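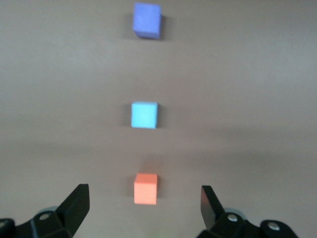 Gripper comparison working group: minutes

Held 23/05/2022, small lab, Arisport
Present: Sun-ja Chae (chair), Leandro Figueroa, Hae-won Ryu, Si-eun Byun (minutes)
Apologies: Soo-ah Song

1. Previous minutes
Accepted, with one correction. Item 4 said the Clondura fingers had been "shown to be more reliable". Leandro asked for this to be changed to "reported by the supplier to be more reliable". Agreed.

2. Block trials, Billirel gripper
Hae-won presented the results. 380 attempts were logged on the small cubes (blue, light blue and orange), of which 188 were with the new wrist camera settings. She considers the new settings an improvement, particularly on the orange block.

Leandro was not persuaded. The old settings were run in January under the previous lights, the new ones under the current lights, and nobody repeated the old settings after the change. He said we could be measuring the electrician. Hae-won accepted the point but noted that the operators all preferred the new settings. Leandro said operators had also preferred the last controller, which we sent back.

Sun-ja asked whether the shadows beside the blocks affect the position estimate. Both sides of a block can throw one, and the dark bands across the surface come and go depending on where the arm is. Hae-won thinks the effect is small. No figures were available. Item to stay open until there are some.

3. Layout of the blocks
Si-eun queried the habit of setting the blocks in a line running away from the gripper, with generous space around them. It is easy to reset and easy to score, but tells us little about how the fingers behave when something is in the way. Hae-won replied that the supplier's own trials use wide spacing. Leandro said that was his concern exactly.

Agreed to add a crowded layout, blocks touching or nearly so. Hae-won expects the scores to fall for every gripper and wants this recorded beforehand. Recorded.

4. Clondura fingers
The quote is $1,971 for a pair, excluding freight and the adaptor plate. Sun-ja asked what they would do that the present black fingers do not. The brochure says "adaptive compliance". No one present could say how this would be tested on a rigid cube.

Leandro moved that no order be placed until Clondura lends us a pair. Si-eun seconded. Carried, Hae-won abstaining.

5. Hwang controller
Soo-ah sent a written note. The loan unit dropped its connection 3 times during setup and she has not yet got through a full session. The supplier blames our cable. A second cable has been tried, with the same outcome. Sun-ja would like the unit tested on somebody else's bench before we argue further.

6. Actions
Hae-won: rerun old and new camera settings under the same lights, order shuffled, operator not told which is which.
Hae-won and Si-eun: write up the crowded layout on one page, including what counts as a failed grasp. A block nudged out of place and then picked up is currently scored as a success by some operators and not by others.
Leandro: ask Clondura about a loan pair and the raw data behind the reliability claim.
Soo-ah: return the Hwang unit or get it working, and tell Sun-ja which.

7. Other business
Leandro asked that the word "robust" be kept out of the summary to the centre manager until item 2 is settled. Sun-ja will look over the draft.

Next meeting to be set once the reruns are done.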